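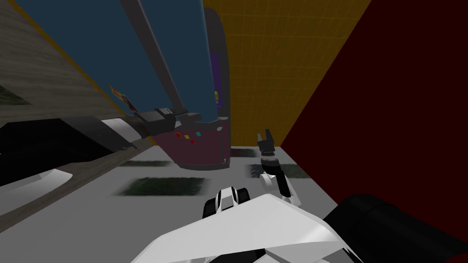
What is changing at the Mendoza branch of Gastero? The store is extending its hours and adding a repair counter for small kitchen appliances.

Gastero, the housewares retailer, said on October 1, 2025 that the counter will be run with Sukel, a local repair firm. Sukel fixed 700 items for store customers in a trial that began in May.

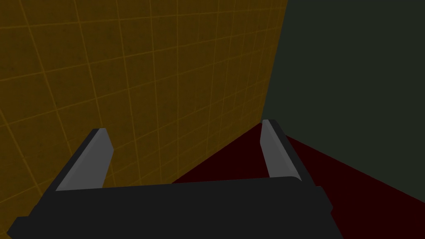

Most repairs will be done within 11 days – longer if a part has to be ordered. Customers will get a price before any work starts.

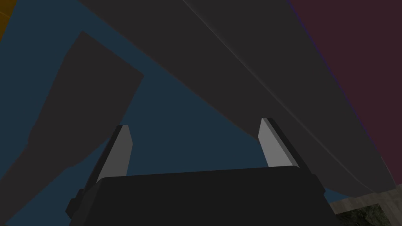 The counter will take toasters, mixers and kettles of any brand. Its sign and forms will be black, the same color as the gripper body shown here, with the Sukel name in white. Drop-off is at the Jasia Street entrance.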